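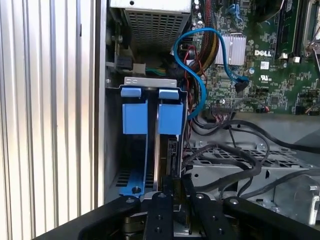

Skillville Computer Refurbishing, minutes of the regular meeting

Friday, 7 p.m., back bench
Present: Majdi Masri (chair), Roscoe Fitzsimmons (minutes) and three others. Regrets from Kilus.

1. Minutes of the last meeting
Approved with one spelling fixed.

2. Dell desktops
Majdi reported on the batch from Nasrallah. The hard drives sit in blue plastic carriers. Agreed that drives stay in their carriers until they have been wiped and labelled.
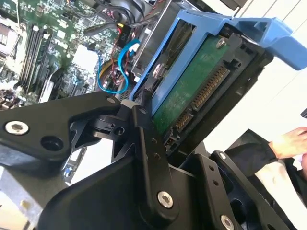 3. Processors and memory
Roscoe asked that anyone working on a board with no processor in it keep fingers and tools out of the socket. Memory will be sorted by size before any is fitted. Majdi to find a tray with a lid.
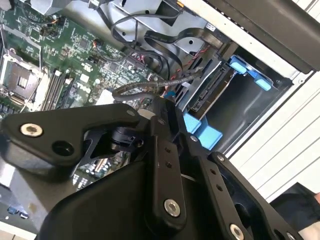 2 min read

4. Spending
Olent quoted $299 for replacement drives. Majdi thought this high. Motion to get a second quote before the April meeting. Moved by Roscoe, seconded by Majdi. Carried.

5. Cables
SATA cables are going into the same bin as the power cords again. Separate bins to be labelled, grey lid for data cables.

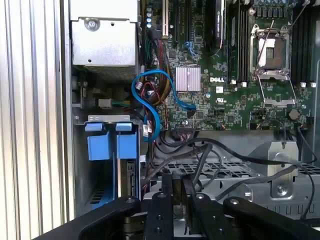 Skillville Hardware Team

6. Putting cases back together
Side panels are not to go on until a second person has checked that both carriers are back in the bay and the cables are plugged in. Initial the sheet.

7. Other business
Bench lamp needs a new bulb. Roscoe will pick one up.

Adjourned 8:10 p.m.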